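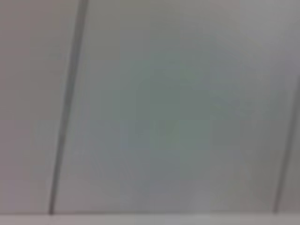 Category: Interior linings and surfaces

Panel lining

Panel lining is the covering of a wall or ceiling with flat boards or sheets fixed side by side, leaving a visible joint between them. The term is used for both surfaces, as the same boards and fixings often serve for either. Pale finishes are common, with the joints showing as darker lines between light grey or off-white panels.

Joints

The joint may be closed, covered or open. In a closed joint the edges touch and are usually filled and painted over. A covered joint has a thin strip laid across it. An open joint, also called a shadow gap, is left as a narrow groove. It looks dark because little light reaches the bottom of it, even where the backing is the same colour as the panel. Open joints allow for slight movement of the boards as the air in the room becomes drier or damper. They also hide small differences in thickness that a closed joint would show.

In the Bornov pattern the long joints run without a break and the panels are of unequal width, a narrow one being set next to a wall or corner to take up the remainder. The Lumitz pattern uses equal widths and trims both outer panels to match.

Fixing

Panels are fixed to battens by screws, clips or adhesive. Riltetti, a clip system made by Miettinen, uses a metal strip that slides into a slot in the panel edge, so that no screw heads are seen on the face. Panels for this system are 16 mm thick and 260 mm wide. Work starts from a straight line marked on the battens, as an error in the first joint is carried across the whole surface.

At the edges of the room the lining is finished with a trim or border board. Where the wall is uneven, the board is cut to follow it.

Care

Smooth painted panels are wiped with a damp cloth. Grooves collect dust and are cleaned with a soft brush before the face is wiped. Boards fixed with clips can be taken down singly only if the last one fitted is removed first.

See also: Batten; Coving; Shadow gap

Comments (2)

gapfiller31: The Care section should mention that repainting tends to clog open joints. A small roller and very little paint is the way to do it.

tansy_b: Is the 260 mm measured with the slot edge or without? My boards come out slightly narrower once they are up.

Contact the editors | Text may be reused with credit | Back to top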